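洗濯機まわりの小ワザ集 ジーンズ編

ジーンズは洗わないほうがいい、という人がいます。気持ちはわかります。私も若いころは半年洗わずに穿いて、味が出てきたと喜んでいました。出ていたのは味ではなく匂いだったと、当時の同居人に教わりました。以来、普通に洗っています。今回はその「普通」のやり方を、失敗談つきで並べておきます。

ポケットは5つある

洗う前にポケットを空にする。どの洗濯の本にも書いてあるのに、うちの洗濯槽からは毎年なにかしら出てきます。過去最高額は500円玉。過去最悪はティッシュです。500円玉は洗えばきれいになって戻ってきますが、ティッシュは家族全員の黒い服に分配されます。

見落としやすいのは右前の小さなポケットです。あそこにレシートを畳んで入れる人は、自分が畳んだことを必ず忘れます。指を突っ込んで確かめてください。外から叩いただけでは、レシートは返事をしません。

ティッシュをやってしまったときは、慌ててもう一度洗わないこと。先に全部乾かして、外でばさばさ振ります。残った分は乾いたスポンジの硬い面で軽くこすると、わりあい素直に取れます。ベランダでやるなら風向きだけは見てください。私は見ませんでした。

裏返して、ボタンは留める

色落ちが気になるものは裏返し、ファスナーを上げ、ボタンを留めてから洗います。開けっぱなしのファスナーは、一緒に入れたニットに噛みつくことがあります。噛まれたニットは直りますが、ニットの持ち主の機嫌は少し時間がかかります。

腰の後ろに革のパッチがついているものは、ぬるま湯やお湯を避けたほうが無難です。本革は縮んで反ります。一度、煎餅のようになったパッチを霧吹きと辞書で平らに戻そうとしたことがありますが、反りはそのまま、辞書のほうが波打ちました。今も「し」の項だけ引きにくいです。

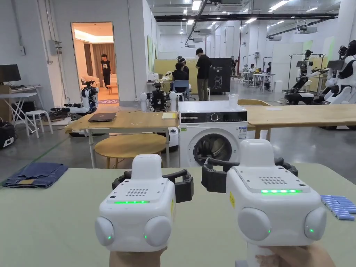

洗剤は、色柄物用の中性のものを表示どおりに。うちでは長いことSekowの液体を使っています。特別に落ちるとは思いませんが、キャップの目盛りが読みやすい。これは大事なことで、以前使っていたものは透明なキャップに透明な目盛りがついており、毎回勘で入れていました。勘で入れる人は、たいてい多く入れます。多く入れた洗剤はすすぎきれず、膝の裏に白い筋になって残ります。

詰め込みすぎないのも同じくらい効きます。ドラム式は上から落として洗う仕組みなので、ぎゅうぎゅうに入れると落ちる場所がありません。うちの目安はジーンズなら一度に2本まで。3本目を足したくなる日もありますが、足した日は決まって脱水で機械が怒り、台所まで音が聞こえます。

脱水は短め、干すのは筒

脱水が長いと、太ももに斜めのしわが入ります。厚手のデニムについたしわは、アイロンをかけても「はいはい」という顔をするだけです。短めに切り上げて、まだ重いうちに取り出し、縫い目に沿って両手で引っぱっておくと、あとがずっと楽です。

干すときは裏返しのまま、腰まわりを筒のように広げて吊ります。ピンチを輪に沿って留めれば中を風が通ります。うちではViklundの角ハンガーを使っていて、これは頑丈なのですが、重いジーンズを片側だけに吊ると見事に傾きます。反対側に靴下を総動員しても釣り合いません。ジーンズにはジーンズを、が正解でした。

乾きにくいのはポケットの袋布と、腰の帯のところです。脚が乾いているからと取り込むと、引き出しの中でしっとりしています。手の甲で触ると湿り気がわかりやすいので、取り込む前に帯だけ確認を。2月の室内干しでは、これを怠ると翌朝の部屋がなんとなく雑巾の気配になります。

畳む

店のように畳もうとすると続きません。縦半分に合わせて、股の三角の出っぱりを内側に折り、裾から上へ半分、もう一度半分。棚の奥行きが足りなければ三つ折りに。私の引き出しは奥行きが56センチあるので四つ折りで2列入ります。買う前に測った数少ない家具です。

パッチを外側に向けて畳んでおくと、似たような青が並んでいても見分けがつきます。折り目だけを上に見せて立てて収納する方法もきれいですが、うちでは1本抜くと残りが倒れるので、3日でやめました。

畳む場所は、洗濯機から近いほど偉いです。居間まで運ぶと、ソファの上で山になって週を越します。洗濯機のそばに平らな台をひとつ確保して、なるべく物を置かないようにする。これだけで畳む率が目に見えて上がりました。台の上に滑りにくいマットを敷くと、片側を押さえておかなくても布が逃げません。工作用のPlunuraのマットを流用していますが、厚手のタオルでも用は足ります。

洗濯機のほうの世話

最後に機械の手入れを少し。ドラム式は使い終わったら扉を少し開けておきます。小さな子や猫がいる家では、中を覗いてから閉める習慣も一緒に。ゴムパッキンの内側の溝は、乾いた布で一周拭いてください。ヘアピンや小石が出てきます。ジーンズの裾は思ったより外のものを拾っています。

糸くずフィルターは週に一度。溜めてから掃除すると、青いフェルトのようなものが取れて、ある種の達成感がありますが、達成感のために溜めないように。

槽の掃除は月に一度、専用の洗浄剤で。うちで使っているKillavoraは粉を入れて15分つけおきするコースがあり、その間に洗濯機の上を片づけることにしています。上の面はなぜか物が増えるところで、飲みかけのコップ、片方だけの靴下、中身の残りが少ない柔軟剤がすぐに集まってきます。コップは振動で歩きます。脱水が始まる前に下ろしてください。

片方だけの靴下については、まだ良い方法が見つかっていません。今のところ、かごに入れて相方を待たせています。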